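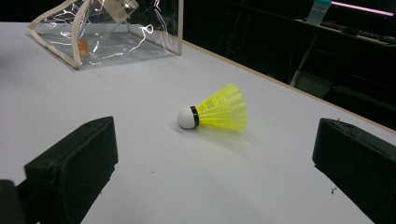 Noreen Hayat: Do I have to bring my own shuttles, or are they included? And is it feathers or plastic? My old club only used feathers and I went broke.

Included. Plastic on club nights, yellow skirt, white base. Feathers for league matches only, and the match fee covers those.

Why yellow?
Hall has pale walls. White ones vanish in the lights. Bring white if you like them better, just agree it with your opponents first.

What does the band round the base mean?
Speed, usually. Green slow, blue medium, red fast. Other colors, check the tube, makers do their own thing.

Can I buy a tube to take home?
Yes, at the desk. Tube of 6. Cash or card. Ask for Renata Pereyra, she has the cupboard key.

The skirt is bent. Bin it?
Not yet. Push it back in shape with your thumbs and hit a few. If it still wobbles or a rib has snapped, put it in the practise box by the door. Kids' group uses those up.

How long does one last?
Depends who's hitting it. Roughly 25 games for most of us, less if you smash everything.

They feel slow in January. Normal?
Yes. Cold hall, slow shuttle. Stiff plastic cracks easier too so keep the tube indoors, not in the car.

Do you rent rackets?
Yes, Nandar and Yau ones, first two visits free. Strings are nothing special.

Shoes?
Non marking soles. They do check.

Lost one on top of the lights?
Leave it. No throwing rackets at it pleas.

Last updated March 2020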